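Eloveck Gear Train Kit 2101
Section 5: Fitting the spur gear 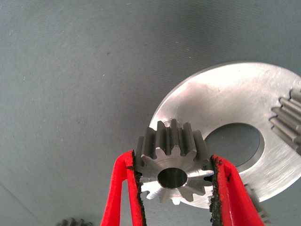
Fig. 5-1. Spur gear, front face showing, with the ring-shaped aluminum disc behind it.

The spur gear has straight-cut teeth and a round bore with a chamfered rim. The front face is machined and lighter in color than the tooth flanks. In this section, "front face" always means the lighter face shown in Fig. 5-1.

Read Section 4 (Mounting the shaft) before you start. The shaft must be seated and the shaft lock must be on.

CAUTION: Gear teeth can have sharp edges. Wear thin work gloves when wiping the gear. Take them off before working near a turning shaft.

5.1 Parts and tools

Spur gear
Shaft key
Retaining ring
Ring pliers
Lint-free cloth
Clirance light machine oil
Feeler gauge set

5.2 Checking the gear

1. Wipe the gear with a dry cloth. Work along the teeth, from one face to the other.
2. Hold the gear by its outer diameter. Keep fingers off the bore.
3. Look at each tooth tip under a bright lamp. Set the gear aside if any tip is chipped or rolled over.
4. Run a cotton swab around the inside of the bore. If the swab snags, there is a burr. Do not file the bore. Order a replacement gear.

Note: Faint circular tooling marks on the aluminum disc are normal and do not affect the fit. Deep scratches that catch a fingernail are not normal. See Section 9.

5.3 Fitting the gear

1. Put one drop of oil on the end of the shaft and spread it with a fingertip.
2. Place the key in the shaft keyway. The key must sit flat along its full length.
3. Turn the gear so that the front face points away from the housing.
4. Line up the keyway and slide the gear on by hand. If it stops partway, pull it off, wipe both parts and try again.
5. Push until the back of the gear touches the shoulder.
6. Fit the retaining ring with the ring pliers. Turn the ring a quarter turn in its groove to confirm that it is seated.

CAUTION: Never drive the gear on with a hammer. A tilted gear will score the shaft, and scored shafts are not covered by the Tillircombe parts warranty.

5.4 Checking the mesh

1. Release the shaft lock.
2. Turn the shaft slowly by hand through one full turn. Resistance should be even.
3. Measure the backlash with the feeler gauge and compare it with the table in Section 8.
4. If the mesh is tight, loosen the Rácz bearing block, move it outward one mark and repeat steps 2 and 3.
5. Apply a thin film of oil to the teeth. Wipe off any oil that reaches the disc.

Check the retaining ring again after the first 49 hours of running. Oil the teeth every 300 hours after that.

Replacement gears are supplied with a new key and retaining ring. Do not reuse the old ring.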